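Ticket 2345: Replacement fingers vs. second hand, need a number before budget closes
Opened by: Rania Chamoun
Status: Waiting on vendor
Priority: Normal (I'd call it high, but okay)

Rania Chamoun, Nov 25, 2018
Hi all! Sorry for the weekend ticket, but Prandgate wants our equipment list and I'm stuck on one line. The hand on the Taltar arm has been slow to close again. I went through the log and found 33 late closes out of 114 floor pickups, all of them on the carpet side of the room. On the bench it's fine, go figure. So do I ask for a finger kit, a whole second hand, or a service visit?

Things I've tried so far: restarted the controller, reran the zero routine, swapped the cable with the spare, and dropped the speed one notch. The cable did nothing. The lower speed helped a little (I think?) but it makes every run drag on forever. 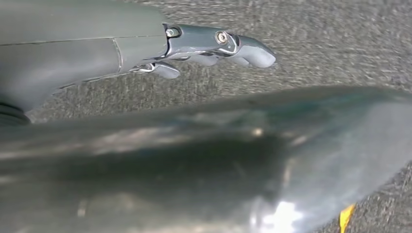 The finger kit from Vullon is $129 and the second hand is $2,345 before shipping, so you can see why I don't want to guess! If it's a worn joint, the kit is a no-brainer. If it's the motor in the palm, I'd be buying parts for something that's going back to the shop anyway.

Hadi Hourani
Can you check the bolt at the middle joint for play? Power off, wiggle it side to side, then compare with the other finger. Also, does Vullon's quote cover the fingertip pads? Ours didn't last time and I had to put in a second order, which purchasing loved.

Rania Chamoun
Just did it. There's a tiny bit of wiggle in the long finger and none I can feel in the short one. And ugh, no, pads are extra. I've asked for a new quote with everything on it.

Hadi Hourani
Then I'd go with the kit plus pads, and put the second hand down as a "maybe" for spring. Sofia did that with the Khalaf cart and got it approved without a fight.

Rania Chamoun
Works for me! I'll put both lines in and mark the hand optional. Leaving this open until Vullon writes back with the pad price.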